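Popular Music and Performance, Unit 4
Handout 3: Reading a rap verse on the page and by ear

Tutor: Liam Garside
Trostside campus, room 60

Bring this sheet to the next two sessions. The listening extracts are in the shared folder under 819.

1. Bars and where the lines fall

Most of the verses we study are in four-four time, and one written line usually takes up one bar. The snare lands on beats two and four. Rappers often put the main rhyme on beat four, so the ear learns to wait for it. Gwenaël Carré does this for the first eight bars of "Paucar", then moves the rhyme forward to beat three. Nothing in the backing track changes, but the verse sounds faster.

Mark the four beats above each line before you look at the words.

2. Rhyme

End rhyme is the easiest to hear. Internal rhyme sits inside the line and may link to the line before. Near rhyme uses matching vowels with different consonants, as in "late" and "shade". Accent matters here – two words that rhyme for one speaker may not for another.
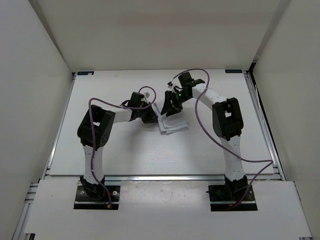
White cloth on the tabletop, folded in uneven layers.

Forough Najafi's second album, Irneo, is a good source for near rhyme. She raps in two languages and often rhymes a word in one with a word in the other. Use the printed transcript for this, and read it aloud at least once.

3. Breath and delivery

A verse has to be breathed as well as written. On a studio recording the breaths can be edited out, or lines can be recorded separately. On stage the performer must leave gaps or have a second voice cover the ends of lines. Compare the two versions of "Fustell" by Bahman Sharifi. In the live one he drops the last word of several lines and lets the crowd supply it.

Put a small tick wherever you hear a breath. Leave it out if you are not sure.
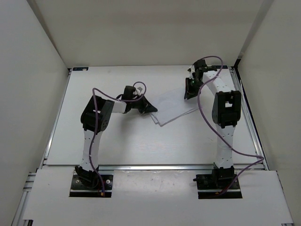
4. Written task

Choose one verse from the folder and write 10 short paragraphs on it, covering beat placement, rhyme and breath. Quote only the lines you discuss. Renji Sakai's verses may be used, but not the one we went through in January.

Hand in your marked-up lyric sheet with the writing. Pencil is fine.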